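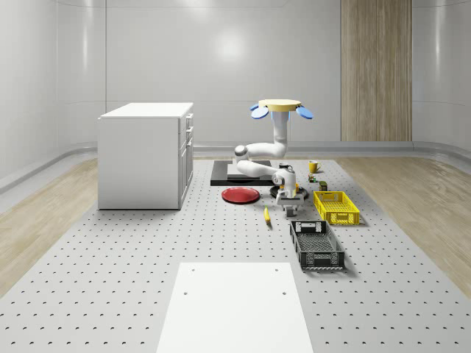 The Grolgate bench is a home-built robot work area and its matching computer model, made by Tài Tôn and Damilola Yusuf in a shared workshop in Lusivport. It is used for practicing pick-and-place tasks with a single robot arm and a set of household objects. The name is used for both the physical table and the simulated one, although most of the published material concerns the simulated version.

Background

Tôn and Yusuf met as members of the Rakau workshop, a rented unit with a metal shop on one side and benches for electronics on the other. Tôn had been repairing used arms for resale. Yusuf worked in packaging and wanted a cheap way to test how a gripper approaches objects of uneven shape. They agreed to share one bench and to model it before buying any more parts.

The first version was drawn up in June and had a plain flat top. It was dropped after the arm base shifted under load and the drawings no longer matched the bench. The second version, with a perforated top, was shown to other members on Saturday, January 12, 2019, and is the one normally meant by the name.

Layout

The work surface is a white or light gray platform with a regular grid of small holes. Grid tops of this kind are common on optical and machine-shop tables. On the Grolgate bench the grid is also used as a coordinate system: an object's place is written down as a row and a column, counted from the front left hole. The hole pattern in the model was copied from the drawing of the real top, and 613 of the positions are marked as reachable in the project's notes. The remaining ones are blocked by the base or lie too far out for a straight-down approach.

The arm is white and ends in a parallel gripper with two fingers. Most tasks begin with the gripper pointing down over the surface. The builders call this the hover position. From there the arm is moved straight down, the fingers close, and the arm returns to the same height before it travels sideways. Moves that combine lowering and sideways travel are allowed but are logged separately.

The simulated room is kept simple. It has pale, glossy walls with curved corners, a tall wood-grain panel at the back and light wood flooring beside the platform. Yusuf chose even lighting so that shadows would stay soft and short. A harsher light was tried and kept as an option for camera tests.

Objects

The standard set is made up of things that can be bought in a grocery or hardware store. It includes round plates in red and black, mugs, a banana, a can of SPAM, a Rubik's cube and two plastic crates with openwork sides. The set was picked for variety of shape. A plate is low and wide and has to be taken by the rim. A mug can be gripped by the wall or by the handle. The banana is curved, and the angle of the fingers matters more than their height.

The crates serve as targets. A typical task asks the arm to pick up one object and release it inside a named crate. Later tasks add a second step, such as putting a bowl on a plate before the plate is moved. Objects are set out again between runs, and the builders keep 4 saved layouts for comparison – all other arrangements are generated from a seed number.

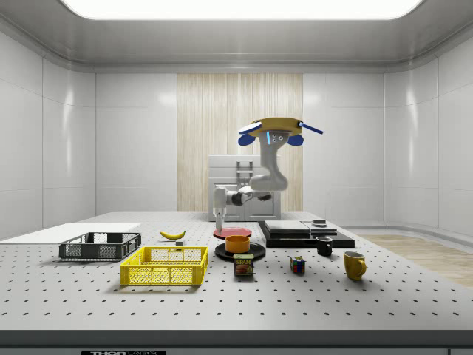
Why is the bench modeled in software if a real one exists?

The model lets the builders try a new task many times without wearing out the gripper pads or resetting the objects by hand, and a bad move breaks nothing.

Software

Control of the real arm and the simulated arm goes through the same small program, named Văn. It reads a task file, works out a path and sends joint positions at a fixed rate. The task files are plain text and can be edited without special tools. Văn does not plan around moving obstacles, and it stops if a joint is asked to go past its limit.

Each run is saved with its layout, the path of the gripper and the final position of every object. The first collection held 754 runs. Tôn sorted them by hand into finished, dropped and missed, and later wrote a script that does the same from the final positions. The script and the hand sorting disagree mostly on runs in which an object came to rest across the edge of a crate.

Known limits

Friction is the main weak point of the model. Glossy plates slide more easily in the simulation than on the real surface, and the values in use were set by trial. The banana is treated as a rigid body, so squeezing it has no effect on its shape. Cables are not modeled at all. On the physical bench they pass behind the base and limit how far the arm can turn before it has to unwind.

Use by others

Rakau members may book the physical bench in blocks of 2 hours. The drawings and task files are shared inside the workshop, and copies are given on request to people building a similar table at home. A builder who uses a different arm has to replace the joint table in Văn and measure the height of the base again. The hole grid can be any size, as long as the spacing is entered in the settings file and row one starts at the front.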